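4.2 Subtitle segmentation and reading speed

The second part of the study concerns how the Plirkent corpus of regional-language feature films was subtitled for release outside its home market. The corpus holds 46 features, all comedies or social dramas with dense dialogue, and each exists in at least two English subtitle versions. The first version was usually prepared for festival screening under time pressure. The second was prepared for television or home release, often by a different translator and with a different line limit. Comparing the two lets us hold the dialogue constant while the layout rules change.

Segmentation was coded at the level of the single subtitle event. A break was marked as syntactic if it fell at a clause or phrase boundary, and as forced if it split a noun phrase, a verb group or a proper name. Fashola and Gagnon coded the events independently and met with Bramwell to settle disagreements. Most disagreements involved vocatives, which in these films are frequent and tend to sit at the end of a line where the actor has already turned away from the camera. We treated a trailing vocative as part of the preceding clause unless a cut intervened.
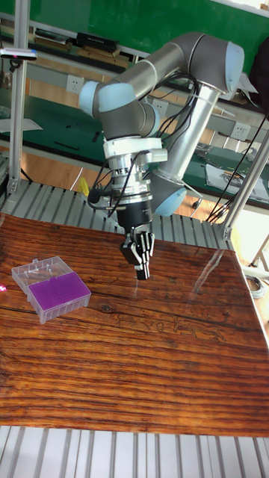
Forced breaks were more common in the festival versions than in the home-release versions. The difference was largest in group scenes, where three or more characters speak in turn without a pause. In such scenes the festival translators tended to merge two speakers into one event with leading hyphens, and the merge left little room for a clean break. The home-release translators preferred to drop a line of dialogue altogether. Neither practice is covered in the Gordale style sheet, which both groups of translators reported using, and which sets only a character limit and a minimum duration.

Reading speed was measured in characters per second, with spaces counted. Events containing song lyrics were excluded, as were on-screen captions for letters, shop signs and newspaper headlines. The exclusion of captions had a small effect on the comedies and a larger one on the political satires, where headlines carry part of the plot. Thibodeau reran the analysis with captions restored and found the same ordering of versions, so the simpler measure is kept here.

Cut alignment proved harder to code than expected. A subtitle that crosses a shot change is normally treated as a fault, but several films in the corpus rely on long overlapping lines that run across a reverse shot. We therefore recorded the crossing and its length in frames, and left the question of fault to the discussion in Section 5. Crossings of 3 frames or fewer were set to zero, which is the tolerance used by the Enriquez timing tool.
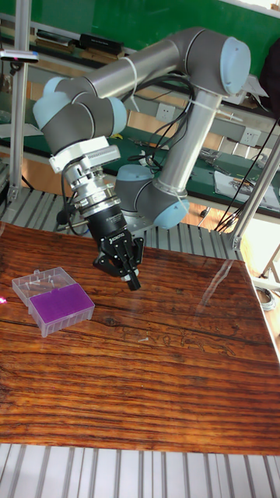

Position on the screen was coded separately from timing. Nearly all events were centered at the bottom, and raised events were noted with the reason where one could be inferred, such as a caption burned into the lower part of the picture. A raised event can also follow from a bright or reflective background, against which white text without an outline is hard to read. Figure 3 has a background of that kind in its lower part, a glossy wood-grain tabletop, and it also has pale blue caps on the arm's joints, which are a weaker case of the same problem for text moved up to mid-screen. Coders were asked to record the background only when it changed the position of the event, so our counts say nothing about low-contrast events that were left in place.

Figure 3. Robot arm over a glossy wood-grain tabletop.

The effect of position on comprehension was not tested. Sarmiento has argued in seminar that viewers used to subtitled film will follow a raised line without loss, provided the move is made between events and never within one. Our material contains few moves within an event - all of them in festival versions - and they are too scattered to support a test. We note them for completeness.

A further limit concerns the source files. The festival versions were recovered from burned-in prints by optical character recognition and then corrected by hand, whereas the home-release versions were supplied as timed text. In and out times for the recovered events are accurate only to the nearest frame of the transfer. For the Clurnlow transfers, which had been converted between frame rates before we received them, times were rescaled against the audio track and checked at each reel change. Events that could not be matched after rescaling were removed from the paired comparison but kept in the segmentation counts.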